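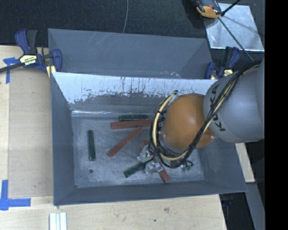
Green and red blocks in the grey bin, table by the window side, February 13, 2021.

Tyson Wong
Sorting out the block stock at Hirngate this month. Short thread, mostly for the people who'll be using the blocks after me.

Tyson Wong
Two colours in this lot, a dark green and a reddish brown. We call the second one red on the labels, so if you're looking for brown on the shelf list you won't find it.

Tyson Wong
They're plain narrow bars. No pegs, no holes, nothing to clip together. I ordered 100 from Lerker in June and this is the first proper check I've given them.

Tyson Wong
Result so far: 13 rejected. Mostly rough ends, and a few where the colour had gone on unevenly. Lerker have agreed to replace them and I'm waiting on a delivery date.

Tyson Wong
The bin is the old one with the sloping sides. Things slide down to the flat part, so you don't get blocks propped up in the corners. The rim is wide enough to lift it by but get someone on the other end.

Tyson Wong
It needs a clean. There are reddish-brown streaks down the far slope. I tried washing-up liquid and a sponge last week and got nowhere. Next go will be something stronger, on a small patch first.

Tyson Wong
The floor of it is speckled as well, white and darker bits all over. I've stopped trying to wipe those off.

Tyson Wong
One thing to watch: the dark green doesn't show up well under the old lamp. Put the main lights on before you decide the bin has been emptied. I missed one that way and spent 19 minutes going through the cupboard for it.

Tyson Wong
Storage. Greens go in the Espinoza box, reds in the Pindex one, lids on. Please don't mix them. If you find a damaged one, leave it on the table with a bit of tape round it and I'll add it to the reject pile.

Tyson Wong
Still to do: relabel the shelf, put felt under the bin so it stops marking the wooden top, and find the 6 spare greens that were lent out before Christmas. If you've got them, drop them back at Hirngate any afternoon.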